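## 4. What the Work Felt Like

I'll start with the towel, as most of my conversations at Steden did.
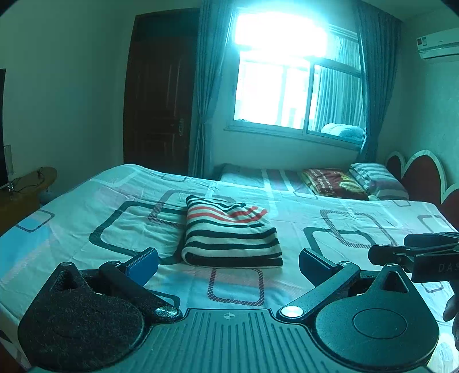 *Figure 3. Bed-making and towel task in a furnished bedroom, seen from behind one of the two hand-held grippers. The striped towel is folded and stacked on the fitted sheet.*

I came to this study from housekeeping research, so my first question to anyone holding a tool like the ones in Figure 3 was a pretty plain one: what happens to your hands? I had spent two years before this asking hotel and guesthouse cleaners about their wrists and knees, and I figured the answers would run along the same lines. Some of them did. A lot of them went somewhere else entirely, and this section is mostly about that somewhere else.

Quick reminder of the setup from Section 3. Ukik runs serviced rooms and hires its own cleaning staff. Wusus pays Ukik for hours in which those same cleaners do their ordinary tasks with grippers, and the recordings go toward training a housekeeping robot. The staff call the two kinds of hours "hand hours" and "claw hours," and I'm going to use their words (I tried "instrumented labor" in an earlier draft and got laughed at, fairly). In the period I cover there were 222 claw hours spread over 7 cleaners, and I sat in on 124 of them, usually on a chair in the hallway with my notebook on my knee.

### 4.1 Slowing down

Everybody I talked to brought up speed first. A cleaner who has been doing rooms for a long time doesn't think about a towel. She grabs two corners, there's a snap, and it's on the pile before you've finished your sentence. With a gripper in each hand you get two pinch points and that's your lot. You can't flatten a crease with your palm. You can't tuck with your knuckles or hold a corner under your chin, and chins turn out to do a surprising amount of work in this trade!

So people rebuilt the job. One cleaner told me she had started folding "in the air first," meaning she planned where each edge would go before she closed the jaws on anything. Another worked from the far side of the towel toward herself and said she'd never done it that way in her life. Both had picked up the new habit within a few sessions, and both said it had leaked back into their hand hours, where it was no use at all and made them slower. One of them was quite annoyed with me about this, as if I'd designed the thing.

The fitted sheet was the task people complained about most. Look at the creases in the one in Figure 3 and you'll get a feel for why a patterned sheet came up so often in the interviews. Big squares show you straight away when the cloth is off line, and cleaners are trained to see that and fix it. The Wusus instructions said to move on once the corners were on. Four of the cleaners told me they went back and pulled the sheet straight anyway, on their own time, after the recording had stopped.

### 4.2 Who is teaching whom

I had expected worry about replacement, and there was some. It came up in every interview, though rarely where I'd put it on my question sheet. It tended to arrive sideways, at the end, when I was packing up. "You'll tell me when it can do corners," one woman said to me on a Friday, with her coat already on. I wrote that down on the bus.

What I hadn't expected was how much people wanted to be asked about method. The instruction sheet gave each task as a list of steps, and the steps were written by someone who had plainly never turned over a room before noon. Pillows before sheet, for instance. The cleaners followed it for a week and then quietly stopped, and the recordings from after that point were, by Wusus's own account, easier to use. When I mentioned this in a feedback meeting, the sheet was rewritten, but the credit went to "process review." My notes from that evening are not very scholarly.

Kleinschmidt's idea of the *loaned hand* helps me here. The argument, as I read it, is that a worker who demonstrates a skill for a machine keeps doing the skill but loses the say over what counts as doing it well. I think that's about half right for Steden. The say over quality did move, and you can hear it in the business with the sheet. But the cleaners took a good part of it back, in small ways that never showed up in a report, and they enjoyed doing it.

### 4.3 Pay and pace

Claw hours paid better than hand hours and had no room quota attached. Several people described them as restful, which surprised me given how they talked about their forearms. Being allowed to spend a long time on one towel was, for some, the nicest part of the week.

The trouble was how the hours got handed out. There was no list. A supervisor asked whoever was nearest, so the people on the ground floor got most of them, and the two cleaners on the top floor only heard about the higher rate from me. I'm still not sure I handled that well as a researcher. I'd do it again, though. Ukik put up a sign-up sheet the month after, in November, and I come back to what that changed in Section 5, where the numbers by floor are.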